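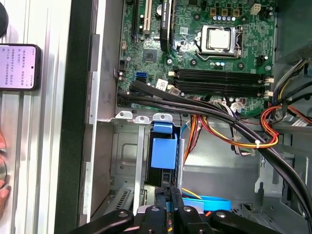
Witgate Refurbished Desktop Tower, Barebones

Sold by Zasex Computer Parts
Item no. 808
Condition: Used, tested
Availability: 36 in stock

A used desktop tower for people who want to put in their own memory and finish the build themselves. The motherboard, processor and power supply are included. The CPU is held in its socket by a metal bracket with a lever arm, so it can be changed without special tools once the cooler is off.

What you get

Tower case with side panel
Green motherboard with four memory slots
Processor, fitted
Power supply with cables
Drive bay with blue plastic caddy handle
Blue SATA cable

Memory, CPU cooler and operating system are not included. We sell Drirnau coolers and memory kits on separate pages.

Connections on the board

The board has a blue SATA port and a black SATA port next to each other, close to the chipset. Expansion slots are along one side, including a light-colored PCI slot. Please measure your card before ordering. 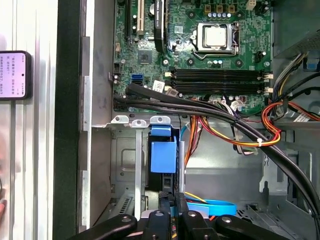 Shipping and returns

Each tower is packed in a double-wall Groen carton. Orders over $200 ship free. Business orders over $500 can be paid by invoice. Returns are accepted if the board has not been removed from the case.

Questions about fit or bulk orders go to Kanokwan Chuensuk in sales. For returns, write to Nobuhle Mathebula and include your item number.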